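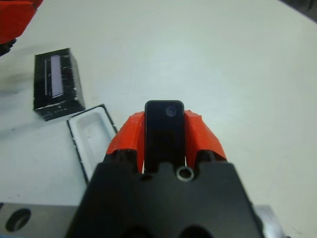
Clotelgate Community Workshop
Monthly safety check – main room, store and kitchen
Checked by: Denise Pearce
Seen by: Hildegard Lammers
Month: October

Mark each item OK, ACTION or N/A. Write a comment for anything marked ACTION. Leave the finished sheet in the blue folder by the sign-in book.

1. Ways in and out

1.1 Front door opens fully and closes on its own – OK
1.2 Rear fire door opens with one push – ACTION
Sticks at the bottom. Opened on the second push. Hildegard to ask Entwistle to plane it. Same fault was noted in the spring and it was only rubbed with wax.
1.3 Corridor clear to full width – ACTION
Two folded trestles and a bag of offcuts outside the store. Moved during the check. Please don't put them back.
1.4 Exit signs lit – OK
1.5 Outside step and handrail – OK
Moss is coming back on the left side. Needs a scrub before the frosts.

2. Fire

2.1 Extinguishers in place, pins in, gauges in the green – OK
2.2 Fire blanket in kitchen – OK
2.3 Alarm test – OK
Tested Tuesday at 10. Heard in all rooms, faint in the store with the door shut.
2.4 Smoke detectors free of dust – ACTION
The one over the sanding area is furred up again. Vacuum with the brush head, do not wipe.

3. Electrical

3.1 Plugs and leads undamaged – ACTION
Desk lamp no. 193 has a split in the outer sleeve near the plug. Taken out of use and labelled. Cikholm can rewire it or we scrap it.
3.2 No extension leads plugged into each other – OK
3.3 Sockets not cracked or loose – OK
3.4 Test labels in date – OK
The kettle is due next month.

4. Benches and hand tools

4.1 Bench tops sound, no nails or splinters – OK
4.2 Vices open and close smoothly – OK
Number 7 is stiff but holds. Oiled.
4.3 Blades covered when put away – ACTION
Three chisels loose in the drawer without caps. Caps are in the tin marked Pratent on the top shelf.
4.4 Safety glasses clean and enough for a full class – OK
Scratched pairs thrown out. Still enough.

5. Store

5.1 Heavy items on the lower shelves – OK
5.2 Paint and thinners in the metal cupboard, locked – OK
5.3 Shelf loading – ACTION
The middle bay is marked 200 kg and I think we are over that with the new tiles. Spread them across two bays before the weekend class.
5.4 Step stool feet and treads – OK

6. Kitchen and first aid

6.1 First aid box complete – ACTION
Short of medium plasters and eye wash. Added to the shopping list.
6.2 Accident book present – OK
One entry since last time, a small cut to a thumb. Nothing further needed.
6.3 Fridge clean – OK
6.4 Hot tap – OK
Very hot. The warning sticker is peeling and I have stuck it down again.

Carried forward from last month
Blind cord in the main room – done, cleat fitted.
Loose floor tile by the sink – not done. Still lifting at one corner. Hildegard has the adhesive.

Next check: Denise, or Hildegard if Denise is away.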